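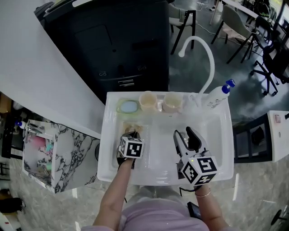 Fig. 1. Hand-held grippers over the basin, cloth or sponge at the left. Note the marker cubes.

Week 2 handout: showing a robot a job (2024-10-31)

Right, so last time we drove the arm from the desk with the remote sticks, and most of you found out how slow that is! My own best go at picking up a cloth took so long that I'd rather not put it in writing. This week we drop the arm altogether and do the job ourselves, holding the grippers in our own hands, as in Fig. 1.

The idea is simple enough. The robot needs to know where each gripper was at every moment and how far its fingers were open. With the sticks we get that for free from the arm's own joints. With hand-held grippers we have to work it out, and that's what the black-and-white patterns are for — a camera that can see a cube can tell where it is and which way it's turned. Turn your wrist so the patterns are hidden and you've got a gap in your record.

A few things I'd like you to think about before the practical:

Your wrist bends in ways the arm's doesn't. In August I recorded a lovely set of wiping moves at the Gollness bench and the arm could copy hardly any of them (I'd been reaching round the tap like a contortionist).

Go a bit slower than feels natural, but don't stop and start. Pauses get learned too.

Soft things are hard. A cup keeps its shape when you pinch it, a cloth never sits the same way twice, so you'll need many more goes with the cloth. The Flinach set we'll be using has 980 runs, and 242 of those are cloth only. I'd have liked roughly 2000.

Don't throw out every fumble. If you drop the cloth and pick it up again neatly, keep the run and mark it "recovered" in Relto. If you drop it and swear at it, bin it.

For the practical, work in pairs, one on the grippers and one on the laptop, then swap. Save your runs in the Schwaiger folder under your group number, please, and not on the desktop like last year!

Reading: chapter 2 of the course pack, the part on matching hand paths to arm paths. Skip the proof.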